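Robot Learning from Demonstration
Handout 7: Frames that carry nothing, and what to do about them

Read this before the lab. Those of you who read it after the lab last year know who you are, and so does Ching-wen Su, who graded it.

Where we are

Last time we trained a policy by plain behavior cloning. You give the network a camera view and the arm's joint readings, it gives back the next small motion, and you punish it for disagreeing with the person who drove the arm. We spent most of an hour on the loss function and almost none on the data, which is the normal ratio in this field and the reason the field keeps having the same bad week.

Today is the data. The question is simple to state: what should a policy learn from a moment when its camera tells it next to nothing?

The Fenddale set

The lab uses Fenddale, our in-house collection of 736 demonstrations. Each one has a wrist camera stream, joint positions, gripper width, and the commanded motion. Arvid Strömberg set up the recording and Siu-fong Chu wrote the loader, and any complaint about the file layout should go to one of them, in writing, after you have tried it twice.

A wrist camera is a fine thing. It goes where the hand goes, it sees the last few inches of a grasp that a fixed camera misses, and you don't have to calibrate it to the room. It also spends its working life being pushed up against things.

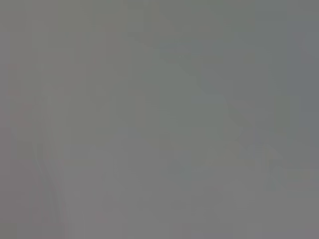 Behavior cloning treats every time step as a lesson of equal worth. The loss at step t is the distance between the predicted action and the recorded one, and the total is the mean over all steps. Nothing in that sum asks whether the picture could have told anyone which action to take. A frame of flat gray, a touch greener toward the upper right, with a few faint rosy blotches by the left edge, counts exactly as much as a crisp view of a handle. The network still has to produce an action for it, and it will find something to hang that action on. Given enough capacity it will hang it on the blotches. You will then own a policy with firm opinions about pink.

This is a mild case of what the literature calls causal confusion: the model picks up a cue that happens to go along with the right action in training and has nothing to do with it anywhere else. Low-information frames are good soil for it. When the strong cues vanish, the weak ones are all that's left, and gradient descent is not proud.

Three things people try

1. Throw the frames out. Compute a sharpness score, pick a threshold, delete everything under it. It is quick and it makes your validation loss look lovely. The trouble is that you have also deleted the policy's only practice at being blind. At run time the camera will go vague again, and the policy will meet that input as a total stranger. Hsueh, our first baseline, does this. Watch its rollouts before you get attached to its loss curve.

2. Keep the frames, lower their weight. Multiply each step's loss by a number between 0 and 1 that depends on how much the image says. The policy still sees the bad frames, but they no longer get a full vote. The open question is where the number comes from. Plain sharpness is a poor judge: a clean blank wall scores low and may be perfectly good evidence that you are in front of a wall.

3. Let the other inputs take over. Train a small gate that mixes the image features with the joint and gripper readings. When the image is poor, the gate should lean on the joints and on a short window of past frames. This is the Flastov method, and it is the subject of the lab.

Flastov in one paragraph

Encode the image to a vector v. Encode the last 30 steps of joint and gripper readings to a vector p. A two-layer network looks at both and puts out a gate g between 0 and 1. The policy head gets g times v, joined to p. During training, we sometimes swap the image for one drawn from a different demonstration and ask the gate to go low. That swap is the whole trick. Without it, the gate settles near 1 and stays there, having noticed that listening to the image never costs it anything on the training set.

So-ying Hung's objection, which I think is right, is that a swapped image is wrong but still sharp, while the frames we worry about are vague. A gate can learn to spot one and miss the other. Her fix is to swap in heavily blurred images for part of each batch. The lab has you do both versions and compare.

What to watch for

Plot g over time for a single demonstration before you plot averages. Averages hide the interesting failures. A healthy gate dips when the view goes soft and comes back up within a few frames of it clearing. A sick one flickers, and the arm flickers with it.

Do not tune anything on the 99 held-out demonstrations. Ka-ming Yu keeps the split and can tell.

For the write-up

Train the plain policy, Hsueh, and both versions of Flastov. Run each from the 19 start poses in the lab folder and report every run, including the one where the arm does something you would prefer not to explain. Then find one stretch of low-information frames in Fenddale, show the gate values across it, and say in a paragraph whether the joint history was enough to pick the right action. "It depends" is an acceptable answer if you say on what.

Extra reading is in the course folder under April, because that is when someone first made the folder and it has never been renamed.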